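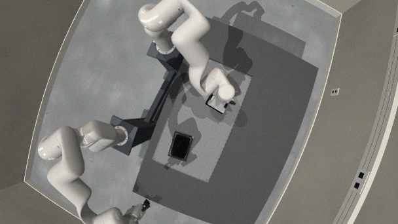
The hasp was never the weak point, one shed holder wrote on the last return, it was the four short screws holding it to a door frame you could push a thumbnail into. The comment has been adopted. Fixings and substrate are now assessed before the lock, and the two items have changed places on the form.

SHED AND OUTBUILDING BREAK-IN RESISTANCE CHECK
Form 497
Site: Vumside rows, Kunumton
Inspection date: Monday, February 14, 2022
Next inspection: March

Ratings: S = satisfactory. A = attention needed before next inspection. F = fail, holder notified in writing. N/A = not applicable.

The check covers forced and unforced entry to detached sheds and garages. It does not cover fire, wiring or structural load, and an S against any item is no guarantee to an insurer.

1. Door frame and substrate
Rating: A
Comment: Frame timber probed at hinge side, lock side and threshold. Softening found at the threshold on the older doors in the east row. No softening at hinge height. Cut back and splice before any new hardware is fitted. Filler is not accepted behind a hasp.

2. Hasp and staple fixings
Rating: F (east row), S (elsewhere)
Comment: Coach bolts through the full thickness of the door, with a backing plate and the nut on the inside. Bolt heads to be domed. East row still has woodscrews, some with exposed heads that can be withdrawn with an ordinary driver while the padlock stays shut. Holders notified.

3. Padlock
Rating: S
Comment: Closed-shackle pattern throughout, mostly Braltix. Keys turned freely. One lock had been oiled with something that had collected grit; cleaned and relubricated with graphite. Combination locks remain acceptable for internal cupboards only. Where a combination lock is found on an outer door, rate F regardless of make.

4. Hinges
Rating: A
Comment: On outward-opening doors the hinge pins are exposed. Hinge bolts are required on these, top and bottom. Tee hinges to have at least one through-bolt per strap. Doležal supplied the replacement sets for the west row and their fitting sheet is held with this form. The sheet gives a 90 mm screw for the frame side, which was checked by withdrawing one at random from the end door. Correct length, good bite.

5. Windows and glazing
Rating: S
Comment: Obscured film intact. Internal bars secure where fitted. Putty on single panes checked for fresh cuts, none found. Beading should be on the inside face; where it is outside, note it here and fix with security-head screws until the window is next replaced.

6. Roof and wall panels
Rating: A
Comment: Corrugated sheet can be lifted at the eaves if the washers have perished. Pull test by hand at each corner. Two sheets on the west row moved. The holder there asks whether self-tapping screws would do in place of the original spring-head nails. They would, with new washers, provided they go into sound purlin and the old holes are sealed.

7. Contents and marking
Rating: A

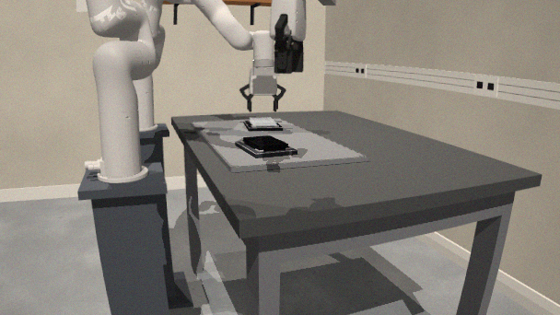 Power tools, bicycles and mowers should carry a postcode or property number in a form that will survive cleaning. Paint pen is acceptable on dark housings, engraving preferred on metal. Serial numbers to be kept at the house and not in the shed. Ladders are a separate matter: an unsecured ladder is rated F even where everything else in the building is rated S, as it gives access to the upper windows of the dwelling. Chain to a wall anchor at both ends.

8. Lighting and sightlines
Rating: S
Comment: Sensor lights triggered from the gate and from the side path. Delay set to 3 minutes. Hedge on the lane side trimmed to waist height. The lamp at the far end of the east row is shaded by a downpipe and leaves the last door in partial darkness; relocate the fitting above the pipe.

9. Alarm or door contact
Rating: N/A for most, S where fitted
Comment: Battery contacts tested by opening the door twice. Sounder audible from the lane. Replace cells yearly whatever the indicator shows.

10. Action if an intruder is found
Rating: S
Comment: Notice displayed inside each row gate. Holders are asked to stay outside, keep the exit clear, call police and note clothing, height and direction of travel. Masks and costumes should be reported as worn, including colour and any lettering. Do not lock a person in. Do not handle tools left at the door, and leave the damaged hasp in place until it has been photographed.

Further comments from holders

East row: Wants to know if the F on item 2 affects the others in the row. Ratings are by building, and the row heading is shorthand.

West row: Reports that the gate closer slams in wind and has loosened the keep. Checked, keep tightened, closer adjusted by half a turn. Recheck in March.

Lane side: Asks for the combination lock rule to be relaxed for shared sheds. Declined. Additional keys can be cut against the lock card.

Copies: one to each holder, one to the site file.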